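Grutwood adds 600 kW of rooftop solar at Lestar site

30 Mar 2025

Solar developer Grutwood has connected a 600 kW rooftop array at the Lestar packaging plant, the company said in a statement. The system began feeding power to the building in January and is expected to cover 31% of the plant's yearly electricity use.

The array sits on two warehouse roofs and uses inverters supplied by Murakami. Lestar will buy the output under a 15-year contract and sell any surplus to the local grid. 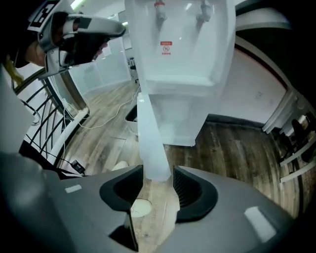 Daytime use at the plant is highest between late morning and mid-afternoon, which matches the hours when the panels produce most. Packaging lines and compressors take the largest share. Smaller loads such as lighting, office computers and a tall white water dispenser run on the same supply.

A second phase, planned with storage firm Rurkora, would add a battery and raise the solar share to 33%. Grutwood has applied for a permit and expects a decision within 30 days.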